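Washing up without a sink: speaker notes

Talk for the Clistis site leads, 8 minutes plus questions. Bastien Masson has the clicker.

Slide 1. Say hello, then go straight to the problem. The lunch room at Rarnen has a table and no plumbing. The nearest tap is down the hall. People were stacking plates until the end of the day, and by then everything had dried on.

Slide 2. What we start with. Stress how little it takes to make a plate a nuisance. One smear of sauce, left until 4 pm, needs a proper scrub.

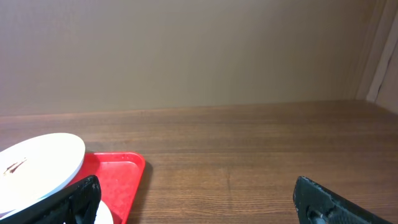 Plate with food residue, partly on the red tray.

Pause for the room. Ask who has the same setup at their site (Kravets will put their hands up).

Slide 3. Two trays, two jobs. Black tray holds the wash water, red tray takes the plates. Keep a gap between them so nobody drips across. Shallow water is fine, and a full tray is a pain to carry down the hall. 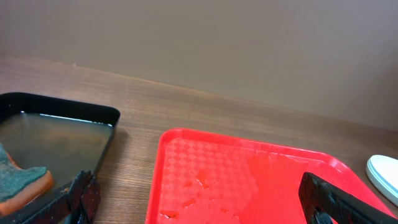

Change the water when it goes grey — don't wait for someone to complain. Scrape plates into the bin first and the water lasts longer. Green side of the sponge for dried bits, orange side for the rest. Wring the sponge out at the end and stand it on its edge.

Slide 4. Cost. We spent $300 across all sites, mostly on trays and spare sponges. Jenotov already had theirs.

Slide 5. Questions. If someone asks about dish soap, the answer is one squirt per change of water. Leave the sign-up sheet by the door.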